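4.2 Why the fruit is never finished

Last updated 31 March 2022
Reading time: 2 minutes

The Zabala survey asked 154 households who had taken the last piece of fruit from the shared bowl. According to the replies, no one had. Ortuño and Hamann call this "terminal politeness," a generous name for leaving one grape on a stem and walking away.
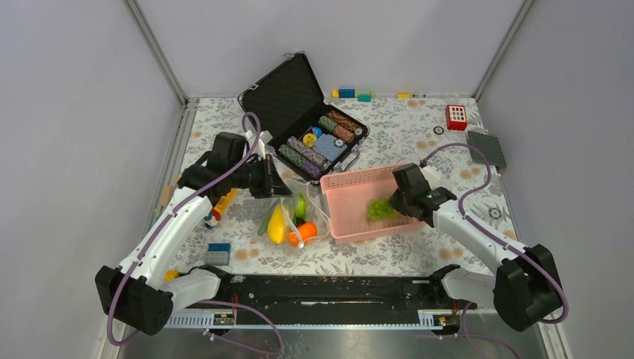 Ownership matters more than hunger. Fruit bought by a guest lasted longest, and in 17 homes it was composted with its sticker still on. Makris blames manners. Villanueva, who shared a kitchen while writing her thesis, blames roommates.

Bags complicate the picture. Respondents treated a closed bag as private property even when they had paid for it themselves (see Figure 2 for a closure of the zip-top kind).

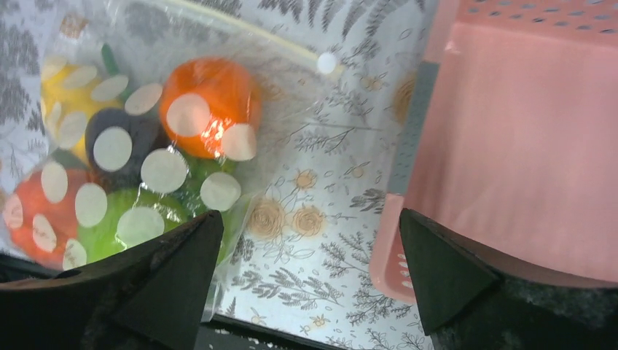 Figure 2. Plush balls in a clear zip-top bag.

4.3 Grapes as a special case

Grapes come apart in units too small to feel like theft. Diary entries from Allier record 264 separate visits to the bowl, nearly all described as "just one." 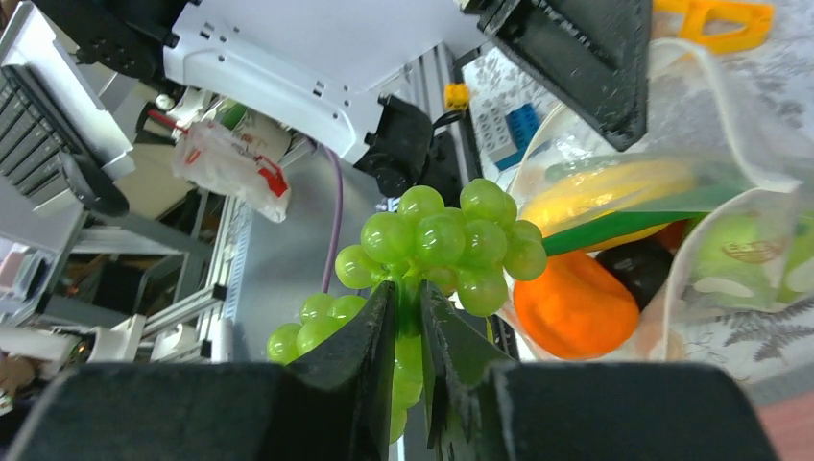 Echevarría objects that diarists round down. We agree, and have kept their numbers anyway, as the rounding is what we set out to study. Apples offer no such cover, and a bitten one was confessed to within the hour.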